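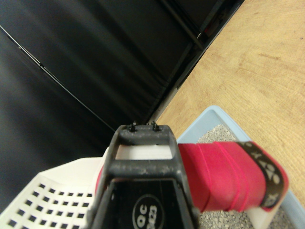

Why Did the Robot Stop? A Safety Lesson from the Practice Room

Robots Explained, for readers ages 8 to 12
Published by the Skalimberg Center for Science Learning

When a robot drops something, the people in charge of it must find out why. At the Skalimberg Center, a robot arm called Govavo has been learning household chores, and one of these chores is cleaning a litter box. The job sounds simple. A person can do it while thinking about something else. For a robot, it is a long chain of small steps, and a mistake in any step can spoil the ones that follow. The tool for the job is a white plastic scoop with rows of small square holes in its blade. The litter is made of gray grains, and it sits in a shallow blue tray with a rounded rim. The scoop has a bright red handle wrapped in overlapping bands, with a dark band near the end. Govavo must keep hold of its tool, move it through the litter, lift it, and carry it to a bin. One Monday, during the lifting step, the scoop turned in the robot's grip and fell.

What happened

The robot had already completed 114 practice runs that month. On the next run, the scoop went down into the litter and came up with a full load. As the arm rose, the scoop began to tip to one side. Litter spilled over the rim of the tray and onto the floor. The arm did not stop at once. It continued toward the bin for several seconds, as though nothing had changed, and the scoop dropped out of its grip along the way.

An operator pressed the emergency stop button. This is a large button that makes a robot stop moving right away. The button worked as it should. No person was hurt, and no animal was in the room. Animals are never allowed in the practice room while a robot is switched on.

What is a fault?

A fault is something in a machine that is not working the way it was meant to work. A fault can be in a part that you can touch, such as a screw, a wire, or a finger of the gripper. It can also be in the computer program that tells the machine what to do.

A failure is what happens when a fault causes the machine to do its job badly or not at all. In this case, the dropped scoop was the failure. The staff then had to look for the fault.

How the staff looked for the cause

The first rule after any failure is to leave things as they are. Before anyone swept the floor, the staff wrote down where the scoop had landed and how far the litter had spread. They also saved the robot's records. Govavo keeps a list of numbers showing how hard its gripper is squeezing and where its arm is at each moment. The list for this run had 1,699 lines, and two members of the staff read all of them.

They found two faults.

The first was dust. Cat litter makes a fine powder when it is stirred. Over many runs, the powder had settled on the surfaces that hold the handle. Dust makes it harder for two surfaces to grip each other. You may have noticed this if you have ever tried to open a jar with flour on your hands.

The second fault was in the program. Govavo had been told to check its grip once, when it first took hold of the scoop. It had not been told to check again. An empty scoop is light, and the grip was strong enough for it. A full scoop is heavier, and its weight is all at one end. The weight made the handle twist. The robot had no instruction to notice the twist, so it carried on.

Try it yourself

You can feel this twisting force at home with a clean wooden spoon and some dry rice. Ask an adult before you begin, and work over a large bowl.

Hold the very end of the spoon's handle gently between your thumb and one finger. Keep the spoon level. Now ask a helper to add a little rice to it. Feel what the handle does. Next, hold the spoon nearer to the bowl end and add the same amount of rice again. Which way is easier to keep level?

Please do not use cat litter for this activity.

What was changed

The gripper is now wiped clean after every ten runs, and the robot is switched off before anyone touches it. The program was changed as well. Govavo checks its grip the whole time it is carrying the scoop. If the handle begins to turn, the arm lowers the scoop back into the tray and waits for a person.

The new program was tested for 252 runs. The handle began to turn on a few of them, and each time the arm lowered the scoop and stopped.

Rules for visitors to the practice room

Stay behind the yellow line on the floor at all times.
Do not reach toward a robot, even if it is standing still. A robot that is waiting may start to move again.
If a robot drops something, leave it where it is and tell a member of the staff.
Tie back long hair and tuck in loose scarves.
Wash your hands before you leave the building.

Words to know

Emergency stop: a button that makes a machine stop moving right away.
Failure: when a machine does its job badly or not at all.
Fault: something in a machine that is not working as it was meant to.
Gripper: the part at the end of a robot arm that holds things.
Operator: a person who is trained to run a machine.

School groups may visit the practice room in January. Teachers can ask for a form at the front desk in the Howlader Building.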